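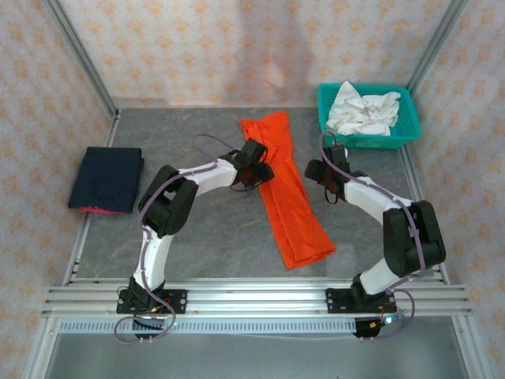 Figure 3. Orange cloth on a gray, marble-patterned surface, with a repeating orange floral pattern on pale pink behind it.

February
By Seema Bajpai and Chie Sakamoto
6 min read
Filed under: Textiles, Color and Print

4.2 Matching plain cloth to printed walls

The second part of the study looked at how people judge a plain cloth when a patterned wall is close by. Orange was used for most trials because the Saxena swatch book has more named oranges than any other color, and the names are not consistent between printings. A swatch called "marigold" in the older book is closer to "apricot" in the newer one. We kept the older names.

Each of the 115 participants sat 700 mm from the cloth under lamps set to 300 lux. They were asked to pick the swatch closest to the cloth, first against a bare wall and then against a floral print on a pale ground (a background of this type appears in Figure 3). They could take up to 5 minutes per cloth. Most finished well before that.

Against the floral print, participants tended to choose a duller swatch. The shift was larger when the flowers were close in color to the cloth and smaller when the ground was white. Dinesh Dhillon found a similar shift in his earlier work with curtain fabric, although his cloths were hung and ours were laid on a table. Folds made the task harder in both studies, and several participants asked whether they should match the lit side of a fold or the shaded side. We told them to match the cloth as a whole.

Answers from the Elgate group were more scattered than the rest. Sarla Rawat, who ran those sessions, noted that the room had a north window with a thin blind. We have left these answers in the main table and marked them with a dagger. Removing them does not change the order of the results.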